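# Desk Drawer Tidy

Last updated: December

Notes and item lists for the shared desks at Istville, kept by Thilini Mollah and Farzana Thambiah. Each desk has one wide drawer under the top.

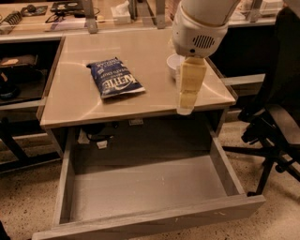
The lists cover 24 desks and are kept as plain text, one file per desk. An item gets one line: what it is, where it was found, where it should go. We use three places only - desktop, drawer, kitchen shelf.

## What goes where

- Snacks: sealed bags of chips and the like go in the drawer, lying flat. Opened bags go to the kitchen shelf.
- Bowls and mugs: kitchen shelf, never the drawer.
- Chargers and plugs: leave them behind the drawer. Do not list them as items.
- Chairs: not listed. Push them in when the drawer is shut.

## Before you start a desk

Pull the drawer all the way out and take everything from it. Wipe the floor of the drawer, then the desktop. Small marks that do not come off can stay - write "marks" in the notes column.

## Known problems

Desks 6 and 7 were swapped on a Saturday and the file names still follow the old order. Morven MacRitchie has the corrected list. Chip flavors are spelled the way people typed them, so search by brand.

Send changes to Farzana.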